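Kitchen and Workshop Tips: Wiping Down a Bare Table, by Hand or by Machine

Clearing and wiping a flat surface is the chore most often named as ready for a machine. It is partly ready. A two-finger gripper can hold a folded cloth and drag it in straight passes. It does less well at noticing a sticky patch and going back over it.

Before any wiping, by hand or otherwise:

Lift everything off the table. Sliding objects aside leaves rings.
Brush crumbs toward one short edge.
Wring the cloth until it no longer drips.
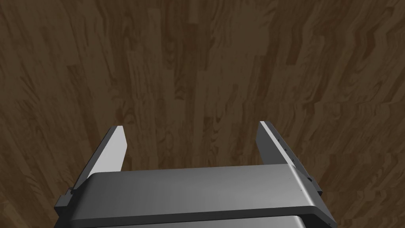
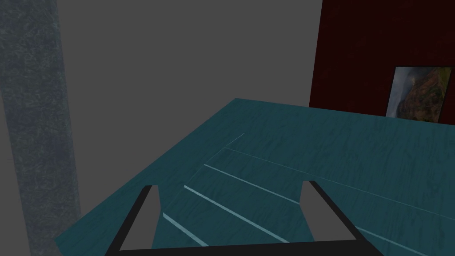
Fingers open over a wood-patterned surface in both views, with nothing held.

Pilar Paredes
Workshop Editor, Edunen

Wipe with the planks. Passes across the seams push grit into them. At a seam, use the folded edge of the cloth and light pressure. A soft brush handles what remains.

For a machine, set finger pressure on the cloth before setting speed. In our September simulation runs, 318 passes were logged, and 13 ended with the cloth dropped. Slower travel made little difference. Folding the cloth to 3 layers helped more.

Corners are still hand work. So is dried glue, which needs a plastic scraper held at 30 degrees and a person who can feel it start to lift. Loose screws and blades should also be picked up by hand before a wiping program starts.

Rinse the cloth after each table and hang it flat.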